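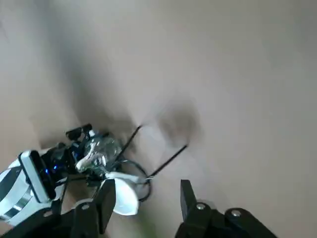 Black plates on the gripper, with the screw heads in plain view.

Kemard two-arm bench, reviewed after a season in our sample prep room

I run the afternoon shift at Plandby, where we weigh, pour and pass along small liquid samples for other people's tests. It is fiddly work and there is a lot of it. On a busy day 160 samples come through the hatch, and until this spring every one of them was picked up, tipped and put down by a human hand. Then the Kemard bench went in, and I have been wanting to write it up ever since, because I like it far more than I thought I would!

First, the fingers. Mine are plain flat ones and I wouldn't swap them. They wipe clean in seconds, and you can get at the screws with an ordinary driver without taking half the arm to bits. Dace Vaher changed a pair during her tea break and still had time for the tea. The softer fingers in the catalogue look lovely, but we tried a set and went back.

Teaching it a new move is the best part. You guide the arms through the job, save it, run it slowly and fix whatever looks wrong. My first attempt took most of a shift (I was nervous and kept stopping it), and now a simple pick and place takes me less time than writing the label for it. Venla Rantala, who had never touched a robot in her life, had her own routine saved by the end of her first week and was showing the rest of us a better way to come in from the side.
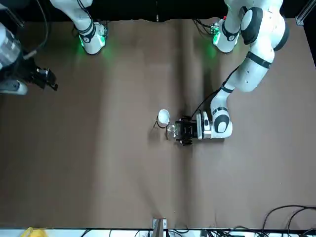 My own job has changed more than I expected. I used to spend the shift with my elbows on the bench and my wrists aching by 1645, and now I set up, watch, and deal with the odd ones. Glass was my big worry. We do a lot with small clear pieces, and holding one right up beside a white cup, with hardly any gap between the two, is just the sort of close work I assumed would stay with us. I now give it to the bench quite happily, though I still stand nearby for the first few runs of anything new.

Not everyone took to it at once. Eamon Ó Dubhghaill has poured samples for longer than I have worked anywhere, and he was blunt about what he thought was coming. What did come was a change of rota. No one left, two people moved over to checking, and Eamon now decides which jobs go to the arms and which stay by hand. He keeps the thick, sticky ones for himself and he is right to. I do think Plandby should have sat down with him before the bench was ordered, and I have told them so.

There are grumbles. The cables want a proper tray underneath, and for this money one ought to come in the box. The printed guide is thin, with only 5 pages on setting up and most of those on safety — good pages, but I still had to ring Hirvonen, who supplied ours, and ask Aarne Lehtinen to talk me through the rest. He was patient about it. The paper cover we use on the table creases as well, so smooth it down before you save any positions.

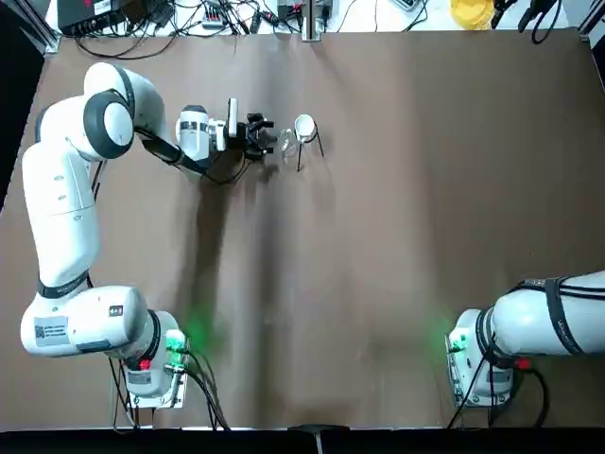
Beaker and cup close together, with the gripper open beside them.

Noise is no bother. We have the radio on and can hear it. The green lights on the bases are easy to spot when I come round the door, and I have grown fond of them.

Would I recommend it? For a room like ours, yes, gladly. If you handle 200 different jobs and never repeat one, you'd spend your life teaching it and I'd tell you to wait. But if your team does the same careful little movement over and over, and their hands are sore, then go and ask for a trial, and take along whoever does the pouring. Ours goes on to the morning shift as well from October, and Venla is already writing their notes.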